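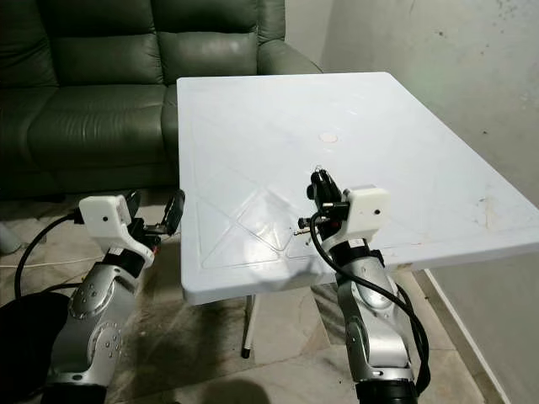

Karabo Van der Merwe failed her first road test in the parking lot, before she reached the street. She had been told to back out of the space, and she did, but she looked only at the mirrors. The examiner wrote something down and let her drive the rest of the route anyway. She says it was the longest 18 minutes of her life.

She was 41 at the time. Most of the people in the waiting area at the Grostholm test center were teenagers with a parent beside them, and one of the parents asked her which kid was hers.

Adults make up a growing share of the students at Tosby, the driving school where she finally learned. Jae-hoon Yook has taught there for eight years and now takes almost nobody under 25. He asked for it that way. Teenagers have quick hands, he says, and they don't argue, but they also don't ask questions, and he likes questions.

"An adult wants to know why the car rolled back," he says. "A 16-year-old just wants it to stop rolling."

The trouble with adult learners is time. A teenager at Tosby usually practices with family between lessons. Van der Merwe had a job with early shifts, no car at home and one friend willing to sit in the passenger seat, and that friend moved away in February. For a while her only driving was the lesson itself, once every two weeks. She would spend the first half of each one getting back to where she had been.

Yook's answer was to change the schedule. He put her lessons close together, two or three in a week, and then left a gap. He also moved them to 6 in the morning, before her shift, when the road out past the Trasten warehouse is mostly delivery trucks. She hated the trucks. By the fourth lesson she was passing them.

None of this is cheap. Her full bill came to $2,455, including both tests and the use of a school car for the second one. A package of lessons for a beginner starts at $700, and Yook tells adults at the first meeting that the package will probably not be enough. Some of them leave at that point. He would still tell them.

Si-eun Joo, who runs the office, keeps a list of people who stopped partway through. She calls them twice a year. A few come back, usually after a new job or a new baby, and the school counts their old hours toward the total if the permit is still good. If the permit has run out, they have to take the written test again, and that is where she loses most of them.

Bořivoj Ševčík came back after one of those calls. He is 63 and drove a tractor as a boy, so steering was never the problem. Lane changes were. He would signal, check, check again, and by then the gap had closed. Yook had him ride as a passenger for a whole lesson and say "now" each time he would have moved over. He was late on nearly all of them – and then, toward the end, he wasn't.

He has his test next month. Van der Merwe passed hers on the second try and bought a used hatchback with a dent in the rear door. She backs into parking spaces now, so that she can drive out forward.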